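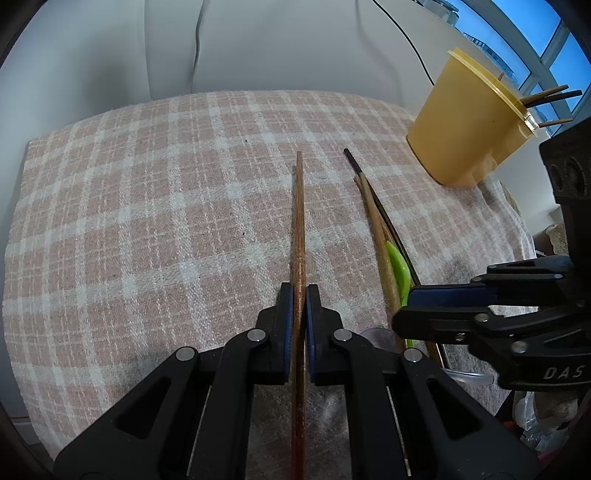
The Gurker Street community kitchen reopened on November 9, 2018, after five weeks without hot meals. The old gas line had to come out, and the new one needed two inspections before we could light a burner. Lunch is back to its usual hours, 11:30 to 1:30, and the soup is still pay what you can. Tables have cloths again, plaid this time, and the noodle bowls on the new menu come with wooden chopsticks, the long reddish-brown kind. Forks are in the same tray if you prefer one.

The repair cost more than we planned. The bill from Frei Plumbing came to $4,000, and the city permit and inspection fees added another $800. Most of that was covered by the October rummage sale and by the reserve we set aside when the roof was done. We still owe Frei the last payment, due before the end of the year. If you would like to help, checks can be left in the office or mailed to the Wurneck Neighborhood Center. Please write "kitchen" on the memo line so it goes to the right account.

Menu changes are small. Noodle bowls replace the baked pasta, which took too much oven time. Chicken and mushroom broth are both available every day, and the mushroom one has no meat or dairy in it. Rolls come from Tremov Bakery as before, but they now arrive at 10, so please don't ask for them at breakfast coffee.

We can seat 14 at the long table and the rest at the small ones. Groups that want to sit together should call the office the day before.

The parking lot behind the building is open again, except for the 2 spaces next to the gas meter. Those stay clear for the utility truck until the meter cage is finished. The side door on the alley is locked during lunch, so use the front.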